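# Fairclough extension leads and power strips

We stock very few power strips at Clornolham, and we'd stock fewer if customers didn't keep asking. Most of what's sold as a "premium" strip is an ordinary row of sockets in a nicer box. The Fairclough is plain white, it has a flat base, and the maker claims very little for it. I count that in its favour.
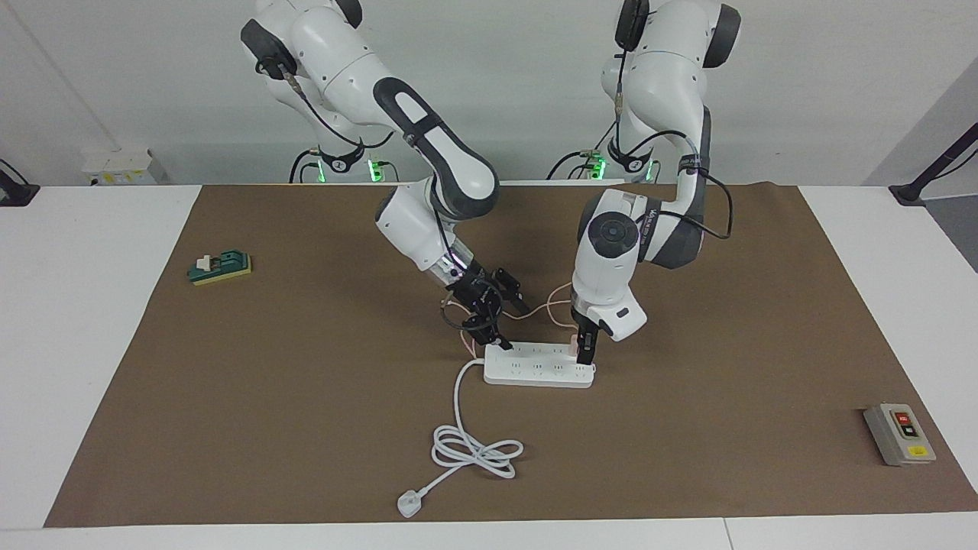
Order codes are 538 for the short lead and 662 for the long one. The sockets are the same on both. Buy the short one unless you have measured and know you need the other. A lead that's too long ends up in a heap behind the desk, and you should never run a heater off a lead that is still coiled up.

What I don't believe is the line on the packaging about "whole home protection". A strip on a desk protects what is plugged into it, at best, and I'd want to see test results before saying even that much. Augustina Mensah in our returns room takes the same view. Of the Grano strips we sold until January, some 60 came back, mostly with loose sockets. We no longer sell Grano.

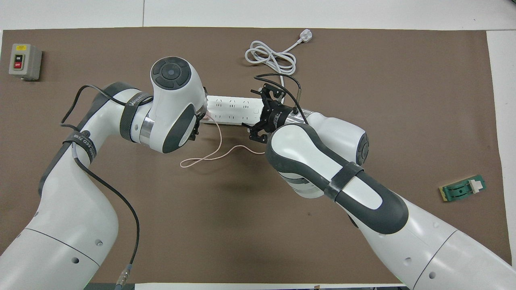
**Can I plug one strip into another to get more reach?**

Please don't. The load all goes through the first plug, and it's easy to lose track of how much you're drawing. Get the 662, or have another wall socket fitted.

**Returns:** 6 weeks, unused, with the plug cover still on. Trade orders go to Jordan Bickerstaff at the Trelell counter, who will want your account number before he quotes you anything.

Page last checked 18 May 2025.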